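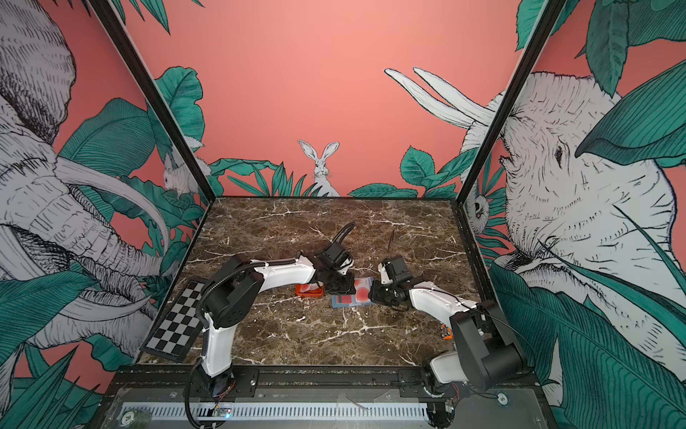 Dark brown with white and tan veins: the kind of pattern that hides crumbs until you put your sleeve in them.

Stone-look tabletops: which cleaning tips are worth your time

Print this page | E-mail to a friend

I have been collecting advice on marble and marble-patterned tops for a while, and most of it was written by someone selling a bottle. So before you buy anything, find out what you own. Real marble, a printed laminate and a painted board can look alike from a chair. Look at the underside or a cut edge. If the veins stop at the surface, you have a printed top, and most of what is said about sealing and polishing is money thrown away.

Vinegar. Every tip list loves it. On real marble it etches, and the dull spot it leaves is damage to the stone, so wiping harder won't help. On a printed top a weak mix does no harm that I have seen, but it doesn't do much good either. Dish soap and warm water beat it on grease every time I've tried.

Baking soda paste. Fine for a tea ring if you leave it alone for a bit and lift it off with a wet cloth. People scrub with it, and then wonder where the shine went. Dark tops show this worst.

"Stone reviver" sprays. I bought the Clarnari one after reading that it brings back depth. It brought back a greasy film that showed every fingerprint for two days. Buffed off with a dry cotton cloth, the table looked the way it had before I started.

Magic erasers. These are very fine sandpaper, whatever the box says. They will take off a scuff and they will take off gloss. Try one under the lip first.

Wet-sanding. Some sites tell you to go over an etched marble top with 400 grit and work up to 3000. It can be done. It also takes most of a weekend, makes a gray slurry that gets into everything, and leaves a patch that may not match the rest. On a printed top, don't even think about it – you'll go through the pattern before you've finished the first sheet.

Rubber feet and plastic tubs. This is the one tip I'd pass on to anybody. Anything rubber or brightly colored that sits in one place for months can leave a mark, and I have not found a cleaner that shifts it. Move things now and then. Felt pads are cheap. The Hustevine ones I used fell off by September, so I now cut my own from an old craft sheet.

Hot pans. "Heat-resistant" on a label tells you very little. Resistant to what, and for how long? Use a trivet.

Stick-on vinyl. If you can't stand your tabletop, a marble-pattern film is cheaper than a new one, and I expected to hate it. It held up better than I thought, except along the front edge where arms rub. Wash the top with soap, rinse, let it dry overnight, and work from the middle out with a plastic card. Bubbles near the edge come back no matter how many you prick.

What I keep under the sink for all this: dish soap, two cotton cloths, a soft brush. The spray is still there too, nearly full, if anyone wants it.

Filed under: Cleaning & Care > Tables and Counters

Contact | © 2024 Skevateo Home Tips | Back to top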